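**Unit 5 notes: Planning the purchase of a manipulation station**
Kidus Teshome, Ruston evening course

Bring last week's worksheet. We're going to fill in the right-hand column tonight, and it's my favorite column, because it holds all the stuff that never shows up on the first quote!

## Start with the task, then shop

Write one sentence saying what the station must do. Ours is "pick up a light, soft item and put it on a plate." Keep it that plain. Every line in the budget should trace back to that sentence, and if you can't trace it, move it to the wish list (a wish list is a fine thing to have, just keep it on its own sheet). 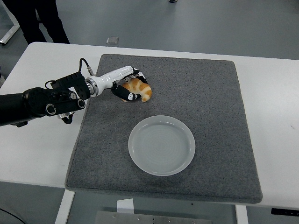

Hands are where beginners overspend or underspend, and both hurt. A two-jaw gripper is cheaper, easy to program and easy to fix. A hand with several fingers can wrap around an odd shape, like the toy croissant on the gray mat, and spread the grip over the top and sides. If your items are all boxes, take the gripper and enjoy the savings. Notice the cable looping over the wrist, too. Cables and connectors get their own budget line, and please order spares with the first shipment.

## The small lines

These are the figures from the Hollis practice case. Copy them into your sheet and check my adding:

| Item | Cost |
|---|---|
| Table and under-table mounting | $2,517 |
| Spare cables and connectors | $448 |
| Mat, plates, soft test items | $230 |
| **Total, small lines** | **$3,195** |

Last term half the class left out the bottom two, and then had to go back and ask for more money. Asking twice is much harder than asking once. The test items look silly on a purchase request, so write "test articles" and attach a short list. 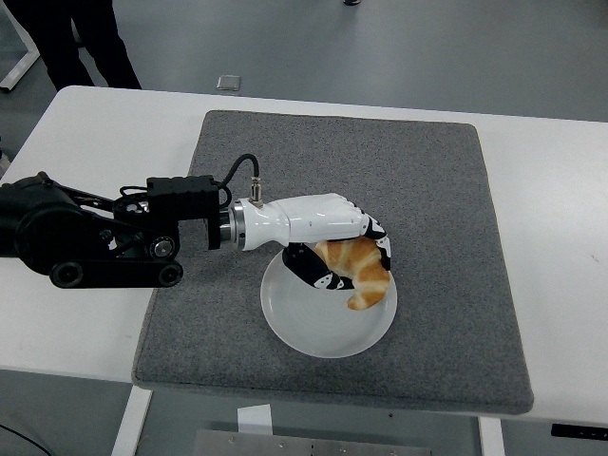
The Hollis case also has two suppliers in it, Flotell and Olik, and I want you to compare them on more than price. Put these in your table:

- lead time for the arm and for the hand, listed separately
- who pays shipping on a repair
- whether the wrist coupling comes with the hand or is sold as an extra
- hours of setup help included
- how long they promise to stock spare fingers

Flotell's quote is lower in the case. Read the coupling line before you get excited.

## Timing

Work backward from the day you need the station running. Suppose that's July. Count back the lead time, then your own approval steps, then 5 weeks for setup and practice runs. Students always shrink that last block, and I love how confident you all are, but leave it at 5.

## For next class

1. Your one-sentence task.
2. A budget sheet with the small lines filled in.
3. The Flotell and Olik comparison, one page, with your pick and the reason for it.

Office hours are right after class, same room. Bring real quotes if your workplace has any, with the prices blacked out if needed.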